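10 June 2024

Fallska opens bookings for autumn planning course

Fallska has opened bookings for its eight-week planning course, which starts in October at the Westura centre. The course covers weekly routines, setting goals and keeping a work diary. There are 40 places, and the fee is £285, including a printed workbook.

Almost 2000 people have taken the course online. The Westura group will be the first to meet in person, with one evening session a week.
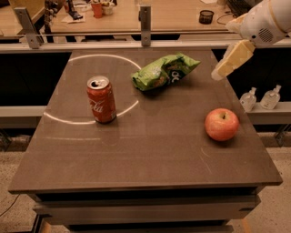
Places can be booked through the Fallska website until the course is full. Employers paying for staff should ask for an invoice when booking.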